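The Key to the Boathouse

Loïc Lecomte came back to Minitz in December, on the late bus, with one bag and his father's coat. The coat was too wide in the shoulders. He had worn it anyway, because it was the only warm thing left in the apartment after the movers had been.

Armelle Picard met him at the stop. She had run the post office for as long as he could remember and she had never married, and when he was small he had thought the two things were connected.

"You're thin," she said.

"I'm the same."

"Then the coat's big."

They walked up past the Bouvier bakery, which was dark. She told him that Gaëtan had left the house in good order. The gas was off and the pipes were drained. There was a letter on the kitchen table and she had not opened it, though it wasn't sealed.

The letter was 14 lines long. Most of it was about the roof. At the end his father had written that the boathouse key was with Bence Jakab, and that Loïc should ask for it politely. 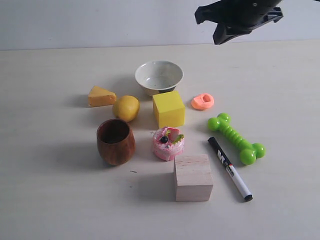
The tabletop, with the wall behind it.

He slept badly. In the morning he lit the stove, burned his hand on the door, and held it under the tap until he remembered that the water was off. He went outside and used snow.

Bence Jakab lived at the far end of the lake road. He and Gaëtan had not spoken for six years. It had started over a loan of 1000 francs, or over a woman named Catriona Lamont, who had rented a room in the village one summer and painted the lake. The story changed depending on who told it. Loïc's mother had only ever mentioned the money.

Bence opened the door before Loïc knocked. He was shorter than he used to be.

"You want the key," he said.

"My father said to ask politely."

"So ask."

"May I please have the key?"

Bence went away and was gone for some time. Loïc stood on the mat and listened to drawers opening and closing – four of them, then a cupboard, then the first drawer again. When the old man returned he was wearing his boots.

"I'll come with you," he said. "The lock sticks." 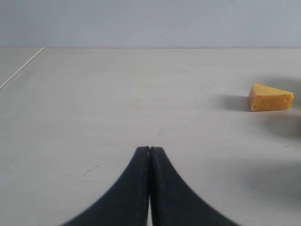 Close to the pale surface.

They didn't talk on the way down. The path had frozen in ridges and Bence took it sideways, one hand on the fence. At the boathouse he put the key in, lifted the door by its handle, and leaned on it with his hip until it gave.

Inside was the Skedorora, up on blocks. The name had been painted fresh. Loïc had expected rot, but the hull was sound and the seats had been sanded down to clean wood.

"Who did this?"

"He did the left side," Bence said. "I did the right."

"You weren't speaking."

"No. He came mornings. I came after lunch."

Loïc walked around the boat. On the left the varnish was thick and had run in places. On the right it was thin and even. Where the two met, along the keel, someone had gone over the line twice.
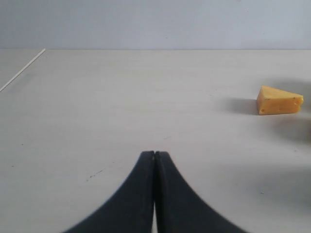

Bence sat down on an upturned crate and rubbed his knee.

"She needs oars," he said. "He was going to see to the oars."

"I can do that."

"Do you know how?"

"No."

The old man looked out at the ice for a while. Then he held out the key, and when Loïc reached for it he didn't let go right away.

"Come after lunch," he said.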